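Reference > Automation > Manipulators > Two-arm kits > Berge

Search the reference Enter a product or maker Go Advanced

Berge (two-arm kit)

Berge is a two-arm tabletop robot kit sold by Sundex, a maker of light automation equipment based in Fellham. It is offered to teaching departments, repair workshops and research groups that need two small arms working over a shared surface. The kit was first shown in September 2019 and is now in its second version. It is supplied with arms, grippers, mounting blocks, cables and a license for Tellance, the control and recording program written by the same firm.

Overview

The kit is intended for tasks in which one hand is not enough. One arm may steady an object while the other turns, folds or lifts part of it, or the two may work on opposite sides of the same item. Sundex describes the product as a bench system, and it is not rated for use on a production line or for unattended running.

Both arms are of the same build. Each is made up of jointed links and ends in a parallel gripper, and the two are placed so that their working areas overlap near the middle of the bench. The buyer provides the table. A flat top with a firm front edge is recommended, and the surface may be made up of more than one board provided that the arms themselves are fixed to the same one.

Arms and grippers

The grippers are the part of the kit most often mentioned in reviews. The fingers are long and narrow, which allows them to reach the thin edge of a flat object, and they open and close in parallel. The housing is white and can be taken off with a hand tool when the fingers need to be changed. Sundex sells replacement fingers in sets of 4, enough for both arms.

Power and signal lines run outside the arm. The maker states that this makes a damaged line easier to find and replace. Users are told to leave enough slack for the wrist to turn fully and to tie the lines near the base, clear of the working area.
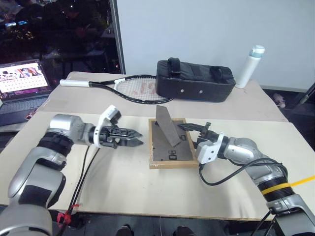 The two arms on either side of a wood-framed item with a gray panel raised at an angle.

Marking the arms with colored tape or wraps is common among users of two-arm systems. The Berge manual suggests it, as the left and right arms are otherwise easy to confuse when settings are changed from the keyboard.

Control

Tellance runs on an ordinary laptop placed beside the bench. It has two modes. In guided mode the operator directs both arms by way of a pair of hand controllers, and the program stores the motion of every joint. In replay mode a stored motion is carried out again at the same speed or at a lower one. Replay does not adjust to an object that has been moved, and the manual advises that each item be set down in the same position before a stored motion is started.

A stored motion may be cut into steps and the steps given names. The library holds up to 2000 steps on a single license - a limit that applies to the bench and not to each user.

Typical tasks

Household and office objects are widely used in trials of the kit, being cheap, easy to replace and varied in shape. The task sheets that come with Berge cover folding cloth, closing boxes, sorting cutlery and handling picture frames.

The picture frame sheet is regarded as one of the harder ones. A frame with an easel back has a border that must not be scratched, a backing that sits slightly lower than the border, and a hinged stand that can be pushed flat or pulled up. Small turn tabs or clips may also hold the backing in place. The sheet asks for the frame to be laid face down, with one gripper kept near the border and the other brought to the stand from the opposite side.

The approach matters more than the grip itself. If the fingers come in too low, they press on the backing, and if they come in too high, they close on nothing. The sheet recommends that the operator pause with the fingers above the item and check both sides before going on. 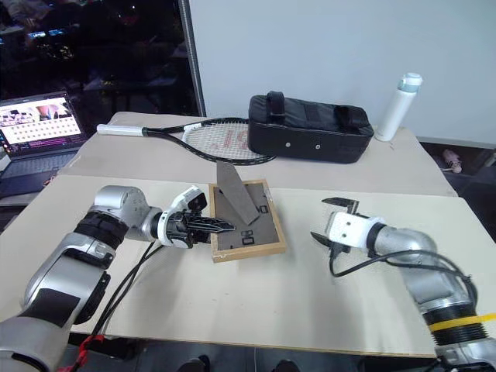 Reception

Reviews of the first version praised the reach of the arms and the plain layout of the program. The main complaints concerned the time needed to set up the mounting blocks and the noise of the wrist joints. The second version has a new block with fewer bolts, and the setup time given in the manual was cut to 19 minutes.

Price has remained a point of dispute. Sundex does not sell the arms singly, and a buyer who already owns one arm from an earlier bench must still purchase the full kit. Service is handled from Fellham only - an arm needing repair has to be sent back in its original case.

See also

Parallel gripper
Hand-guided recording
Sundex
Tellance

This article was last reviewed on January 9, 2022.

Reader comments (3)

benchwork_dl: The section on cables should mention that the ties supplied with the first version were too short. We replaced ours with longer ones in the first week.

Okapi: Does the step limit in Tellance count steps that have been deleted? The manual is not clear on this.

benchwork_dl: It does until you empty the deleted items folder. After that the space comes back.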